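Stirken Plug-In Swag Pendant Kit: Review

My dining corner has no ceiling box. The house went up in 1970, and whoever wired it put one switched outlet by the door and left it at that. I wanted a light over the table without opening the ceiling, so I ordered the Stirken swag kit in black.

What you get

The kit has a cloth-covered cord with a plug on one end and a socket on the other, an inline switch, two ceiling hooks with toggle anchors, and a threaded ring to hold a shade. The instructions are a single folded sheet. Mine had the hook drawing printed upside down, but the text was clear enough.

Putting it up

I had both hooks in and the cord hung in under an hour, and most of that was moving the ladder. One hook went into a joist. The other landed between joists and needed the toggle, which held fine. Use a level or a string line for the two hooks, since the cord shows any drift.

The shade ring is the weak point. It's thin and cross-threads easily. My neighbor Dwayne Haddad has the same kit and ended up using the ring from an old Floria lamp instead.
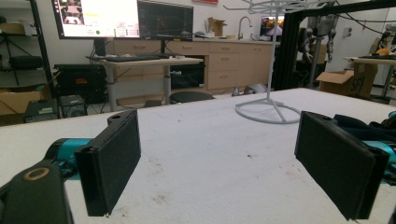 Six months of use

The socket runs cool with an LED bulb. The cord came out of the box with kinks, and they took around 2 weeks to hang out. The inline switch clicks loudly and sits too close to the plug, so I have to reach behind the sideboard to use it. I now leave it on and work the light from the wall switch.

Who should buy it

Renters and anyone with a switched outlet in the right place. If you already have a ceiling box, buy a hardwired pendant. I paid 50 dollars, and I would pay it again if they fixed the ring.

Esperanza Kowalczyk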